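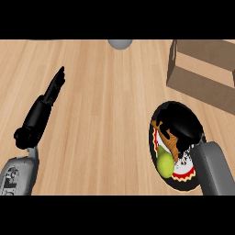

Chapter 4
Moisture and Movement in Solid Wood

4.1 Introduction

Wood exchanges water with the surrounding air for as long as it is in use. It takes up moisture when the air is damp and gives it off when the air is dry, and its dimensions change as it does so. The designer of a tabletop, a door or a floor has to allow for this movement at the drawing stage. Finishes slow the exchange but do not stop it.

Chapter 3 dealt with the structure of the cell wall. This chapter covers the way water is held in that structure, the measurement of moisture content, and the calculation of shrinkage across a panel. Joints that permit movement are left to Chapter 5.

4.2 Terms used in this chapter

Moisture content (MC) is the weight of water in a piece of wood divided by the oven-dry weight of the same piece, given as a percent. A sample that weighs 55 grams before drying and 50 grams after has lost 5 grams of water, and its MC was 10 percent. Because the dry weight is the base, green lumber can have an MC above 100 percent.

Free water is liquid held in the cell cavities. Bound water is held within the cell walls. The point at which the cavities are empty and the walls are still full is called the fiber saturation point. Shrinkage begins below this point - loss of free water alone has almost no effect on size.

Equilibrium moisture content (EMC) is the value at which wood neither gains nor loses water in air of a given temperature and relative humidity.

4.3 Direction of movement

Shrinkage along the grain is small enough to ignore in most furniture work. Across the grain it is not. Tangential shrinkage, measured along the growth rings, is commonly close to twice the radial value, and this difference is the main cause of cupping in flat-sawn boards.

The Drovmont panels, used as a worked case throughout Part Two, show the effect clearly. Kassab and Hourani glued up 20 flat-sawn panels, each 37 inches wide, and stored them unfinished in an unheated shop. Widths were read in July and again in winter at three marked lines on each panel. The readings are given in Table 4.1. Note that length was recorded as well - the change was below the limit of the rule used.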